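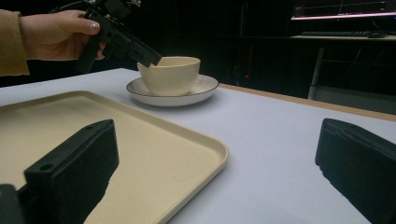 Teaching the cup shift

Right, so a few of you have been asking what's going on at my work, because I've been going on about cups and saucers for weeks and then changing the subject. I've had the all-clear to write about it as long as I don't get the wiring wrong, and there's no danger of that because I don't understand the wiring.

If you're new, I've been at Drinora since the days when it was one counter and a very temperamental dishwasher. We do the tea and coffee for offices, which means trays going out full and coming back in a state. On a busy day it's up to 799 cups through the back, each one on a saucer, each one handled at least twice by a person with tired wrists. Usually me or Zewditu Tsegaye, and she's faster than I am (she'll want that in writing, so there you go, Zewditu).

In April we got told that the clearing and sorting was going to be automated. That was the word, automated, in an email with a smiley face in the subject line. You can imagine how that went down at break. Marleny Rivadeneyra had her CV up on her phone before the kettle had boiled, and Natnael Wako said he'd always fancied being a postman anyway.

What they hadn't said in the email was that the machine would have to learn it all from us. So for part of the week now I don't clear trays at all. I go into the side room, pick up a gripper by its handle, and use it to do the job I used to do with my fingers. Cup off saucer, saucer to stack, tray back where it goes. Then do it again. The system that's meant to come out the other end is called Cullo, and it learns from recordings of people doing the thing properly. Or doing the thing, anyway.

I thought it would be a doddle. I've been picking up cups since I could reach the table! But your fingers are doing an awful lot you never notice. They feel the cup start to slip before you know it's slipping, they go a bit softer on the thin ones, and they sort of roll the saucer up off the table by its edge. With the gripper you've got two flat pads and that's your lot. The first morning I chased one little bowl-shaped cup with no handle right round the table like I was playing curling. Man-lok Chang, who runs the sessions, kept saying "that's fine, that's useful", and I kept thinking, useful to who?

The trick with the cups that haven't got handles is to come at the rim. Get the tip of the jaw up against it first, gently, then close. If you go for the belly of the cup it squirts out. I worked that out by about the fourth day and was so pleased with myself I told my mum. Saucers are worse. They sit so low that there's hardly anything to get hold of, and I still haven't got a way I'm proud of.

We're asked for 200 goes in a session, with a break in the middle. It's easier on my back than the floor, I'll give it that, no bending and no lugging. It's harder on the head. On a normal shift I can plan my tea, have a row with my sister in my mind and win it, and still clear a table. In there I have to concentrate on one cup as if it owes me money. I come out of it knackered in a completely different place.

And it's quiet. I hadn't expected to mind that. The back of Drinora is a racket, all clattering and Natnael singing the wrong words, and half of what makes the day go by is shouting over the racks. The cup sessions are you and your hands and a screen off to the side that means something to Man-lok. Zewditu says she likes the peace. I put it to her that she likes being away from my singing, and she didn't argue.

Now the serious bit. I asked Abdul-Rahman Bonsu, our manager, straight out whether I was training my own replacement. He didn't wriggle, which I respected. He said there are four of us on clearing now and he doesn't see there being four people clearing in a year's time. He said two would go over to setting up at the client end, where there's talking to be done and things change by the minute, and the hourly rate there is a bit better. He couldn't say who. He also couldn't promise about hours, and Marleny got him to write that down, so we've at least got the not-promising on paper.

I go back and forth on it. Some nights I think, good, let the thing have the saucers, my wrists have done their bit. Other nights I remember that I learned this job standing next to a woman who'd done it for twenty years and showed me how to stack so nothing chips, and I'm passing her way of doing it on to a machine that won't ever know she was called Doreen. Is that daft? It might be daft.

One thing I did push for, and got, is that we rotate. Everybody does some sessions and everybody does some floor, so it isn't one person turned into "the robot one" and everyone else finding out things second-hand. It also means Natnael has had a turn, and I'm happy to report that he's worse at saucers than me. Much worse!

Next week we're starting on the tall glasses, which I'm dreading. After that it's cutlery, and Man-lok went a bit quiet when I asked how that was going to work. If any of you do this sort of thing where you are, warehouses or kitchens or wherever, leave a comment and tell me how it's been. I'd especially like to hear from anyone who got moved to a different job afterwards and whether the money turned out the way they said.

Anyway, I'm on an early tomorrow and there's a wash on. Oh, and the lemon cake recipe is coming, I haven't forgotten, I've just run out of lemons.

Print this post | E-mail this to a friend

Contact me | Copyright remains with the author, please ask before reposting | Back to top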